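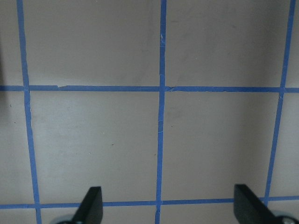
Blue tape, brown box: are we any tidier?

Newsletter > Issue 98 > Benches and storage

Readers who were with us in October will remember the letter saying that every shared work surface should be ruled into squares, and that once it was, things would more or less put themselves away. I said then that I would believe it when I saw it. I have now seen it, and my belief has moved a little way, though probably less than the letter writer would like.

The idea comes from a leaflet by Galico, who sell storage and so have an interest in the matter. You cover the surface in paper, run painter's tape up and down and then across, and give each item a square of its own. The leaflet promises that "the eye will do the rest". My eye has never done the rest of anything, but the paper went down, the tape went over it, and we have been living with the result in Trarnis.

Let me be fair to the tape first. It shows up well. Blue against a plain surface is hard to miss, and if someone tells you a thing is in the second square along, you can find it without a second conversation. Attila Kiss, who was keen from the start, says he has stopped shouting "no, left a bit" across the room. I have heard him shout it on two occasions, but I accept that he used to do it more.

Against that, tape is tape. It wrinkles where one strip goes over another, it nicks, and sooner or later an edge comes up and leaves a little flap. You can press a flap back down and feel useful for a minute. I would like to know how many of those minutes the leaflet allowed for. A roll that costs next to nothing gets less cheap every time you have to patch it, and nothing in the leaflet mentions patching at all. Nor do I think the squares need to be all that exact. Ours were laid by hand and look it, and as far as I can tell nothing has suffered.

Then there is the box. The letter writer was very firm that a grid should be paired with "one good box", and the one we have been using is a dark brown wooden one with a high polish.

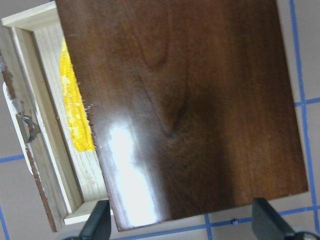 I went in expecting to dislike it. Anything with that much shine on it usually turns out to be hiding something, and I have been sold a good deal of brown varnish in my life. The grain is handsome, I will give it that. There is a dark curved figure in the middle of the panel that you could look at for a while if you had nothing to do. But gloss catches every light in the ceiling, and for my money a duller finish is easier to live with on anything you mean to use daily.

What interests me more is the pale wood inside. Plenty of people would call that a cheat — dark on the outside, plain where you don't look. I think it is the most sensible part of the thing. A small screw or a pencil stub shows up against pale wood, and in a dark lining it would be gone for good. Kudwood list a box of this general sort at 482 with the inside stained to match, and I can't see why anyone would pay extra to lose their screws. Lazarević will make one to order for 700, and no doubt it would be lovely, and no doubt I would be afraid to put anything in it.

So does the pair of them, grid and box, make for a tidier room? 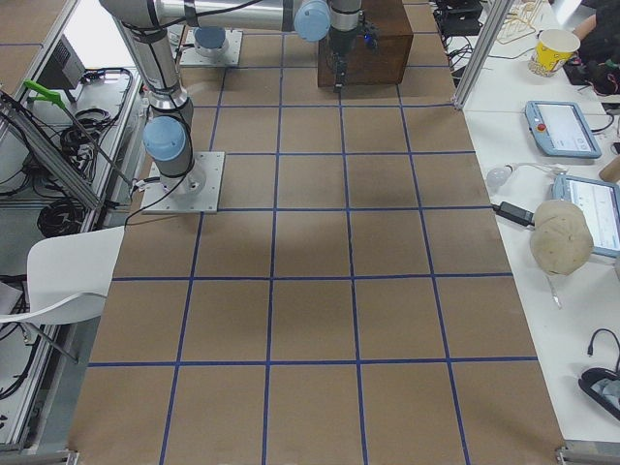
My complaint is that a grid only tidies what is inside the grid. Cables are the proof. You may rule as many squares as you please, and the cables will still be coiled up in heaps at the side, on whatever shelf or bit of floor will have them. The same goes for chairs, paper cups and the tool that leans against something because it has always leaned there. The leaflet shows none of this. I suspect the leaflet was made in a room with no cables.

Attila's answer is that we should carry on outwards and tape the side table as well. I have asked him where this stops. He has ordered more tape, so I take it that it doesn't.

For anyone tempted, my advice is to tape one surface, leave it a month, and see which squares get used. Don't buy a box for it until you know what would go in. An old drawer will do for the trial. If you already own a polished one, keep the lid off it while you work, or you will spend your day finding somewhere to put the lid.

Replies are welcome, including cross ones, and should reach us by 22nd July. I would especially like to hear from anyone whose tape has lasted a full year. Please say how often you patched it.

Contact the newsletter | Copyright Trarnis Bench Newsletter | Back to top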